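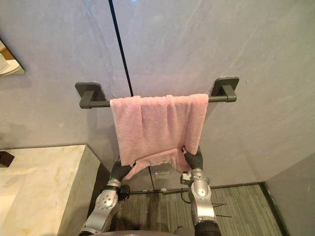
4. Preparing the two-channel installation

This section is for the person who installs the work in the gallery. Please read it completely before you unpack the players. The work is called Lurkov and it consists of two video projections with one common sound track. The artist, Ylva Isaksson, has approved the instructions below, and changes to the order of the channels or to the sound level must be agreed with her studio.

4.1 What you need in the room

Two projectors of the same model, with the same lamp hours if possible
Two media players, marked A and B
One network cable between the players, 10 metres
One stereo amplifier and two loudspeakers
One bench without a back

The room must be dark, but it does not need to be black. A middle grey on the walls has worked well in Verville and in Cetdale. White walls give too much reflected light on the second screen and the night passages lose their detail.

4.2 Placing the screens

1. Mark the corner of the room where the two screens will meet. The angle between them should be a normal room corner. Do not make it wider.

2. Leave a gap of 14 centimetres between the two images. The gap belongs to the work, and it must stay the same from the top to the bottom.

3. Put the bench so that a visitor who sits in the middle of it sees both images without turning the head much. In a small room this can mean that the bench stands nearly at the back wall. Leave enough space for a wheelchair beside it.

4. Hang the projectors and connect the power. Let them run for half an hour before you adjust the focus, as the lens moves a little when it becomes warm.

5. Show the test picture from each player and adjust the size with the zoom only. Do not use the digital keystone function. If the image is not straight, move the projector.

Caution: Two persons are needed to hang a projector. Fix the safety wire before you let go of the weight.

4.3 Connecting the players

1. Connect player A to the left projector and player B to the right projector. Left and right are always given as seen from the bench.

2. Connect the network cable between the players. Player A is the leader and player B follows it.

3. Connect the sound output of player A to the amplifier. Player B has a sound file too, but it is a spare copy and must stay muted.

4. Switch on player B first and wait until the blue waiting screen appears. Then switch on player A. Both channels start together after a short black.

5. Watch the first passage with the train. The train leaves the left image and enters the right one after a pause of 3 seconds. If it enters immediately, player B has started alone. Switch off both players and repeat from step 4.

Note: The old tape version, which was shown in Restrepo, started the channels by hand. Some printed plans from that time are still in circulation. Please do not follow them.

4.4 Setting the sound

The sound was mixed by Selim Şimşekoğlu for a room with some echo. Place the loudspeakers on the floor under the outer edges of the screens and turn them slightly to the bench. Play the chapter with the radio voices. The words in the left loudspeaker should be understood from the bench, and those in the right one should be heard only as a murmur. When this is correct, mark the position of the volume knob with a small piece of tape.

If a neighbouring work disturbs the quiet passages, do not raise the volume. Ask first if a curtain can be hung at the entrance.

4.5 Daily start and stop

Start the work before the doors open and let it play one full loop. In the evening, stop player A first, then player B, and after this the projectors. Never cut the power of a projector while its fan is still running.

Clean the dust filters every Thursday if the gallery is closed to visitors in the morning, otherwise on any quiet day of the week. For questions about the files, write to Oona Tuominen at the studio. A replacement memory card is in the lid of the transport case, under the foam.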